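Workshop Tips: Choosing and Living With a Gripper

Posted April 12, 2020

If you are going to let a robot touch your stuff, the arm hardly matters. Arms are arms. They go up, they go down, they knock over your coffee. The part that decides whether you have a good Saturday or a bad one is the bit on the end, and it is usually the bit people choose last, by price, at midnight.

I have had three of them on the bench since July: the Zisow two-finger, the Derese soft-tip, and a printed one from plans called the Unison. All were run from the same Dosell controller, a gray box with one working menu and one decorative menu. What follows is what I would tell a friend before he spent any money.

Start with cardboard

Everybody wants to start with an egg. Don't. Start with cardboard, foam board, box lids and other flat stuff you were going to put out for recycling. Flat things are harder than they look. They bend when you push, they slide when you don't, and the edge you planned to grab is never where you left it. A gripper that can lift a lid from underneath without folding it will do most of what you want around a shop.

Covered board is the best practice material I know. The glossy sort shows every mark, so you can tell later which finger did what. Keep the ones with torn edges and beat-up corners. A gripper that behaves only with fresh, square board is a gripper for a trade show.

Come in low and slow. The Dosell lets you set approach speed on a scale that runs up to 9, and I use 2 for anything with a flap. At 9 the Zisow will go through a shoebox like a letter opener.

Put the camera where the trouble is

An overhead camera is nice for showing your relatives. It is useless for finding out why the lid fell off, because the lid is in the way. Mount a small one at the wrist, looking along the fingers, and you get the one view that matters, where the fingertip meets whatever it is about to ruin.

Two warnings about wrist cameras. First, leave slack in the cable, and then check the slack with the wrist turned all the way over in both directions. Second, mind your windows. A wrist camera tilts all over the place, and sooner or later it looks straight into daylight, panics, and either washes out the window or turns the underside of your box into a coal mine. Set the exposure by hand for the dark part. You can always go look at the window yourself.
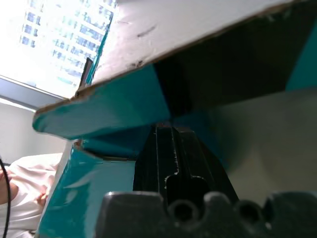 A reader in the comments wrote that locking the exposure had fixed the glare but made evenings hopeless, and wanted to know if a small light on the wrist was worth the bother. Yes, with tape over half of it. Glossy covering throws a bare light right back at the lens, and you end up with a lovely clear picture of your own bulb. Point it at the ceiling, or at a scrap of white paper, and it calms down.

How the three did

Zisow two-finger. Strong, quick, and about as subtle as a car door. It cost me $185, the most of the three, and it is the one I would keep if I mainly moved wood blocks and cans. On thin board it needs the force turned way down, and the setting goes back to full every time you cut the power. Write yourself a note and stick it on the switch. I have a note. I have also crushed a cereal box directly under it.

Derese soft-tip. Gentle, patient, slightly damp to the touch for reasons the manual does not go into. Wonderful on anything slick. The tips pick up sawdust until they are about as grippy as a donut, so wipe them with a wet rag before each session. Do not use window cleaner. It makes them shiny, and then they hold nothing at all.

Unison, printed. Cheap and ugly, and I like it the best. If a finger snaps, you print another one while you eat dinner. Print the fingers lying down, or they will split along the layers the first time they push up on something. Go over the screws once a week too, because they back out. The plans say the fingers last 4,000 cycles. Mine have not come close, but then the plans were probably not written by a person who stores his arm next to the table saw.

Small things that save time

Put a strip of masking tape on the table where the box should sit. You will nudge it, and then you can put it back.

Test a lid from underneath before you try pinching it from the side. A push tells you how stiff the board is, and it is much cheaper than a squeeze.

Change one thing at a time. New tips, new speed and new camera angle all on one evening will get you a new result and no idea where it came from.

Keep hands and sleeves back until the arm has stopped, and give it another breath after that. The Dosell likes to finish a thought.

Save your worst runs. I keep mine in a folder named for a word I can't print on this page, and I have learned more from it than from the good ones, which mostly taught me to show off.

Next up is the drawer test, as soon as I find a drawer I don't mind losing.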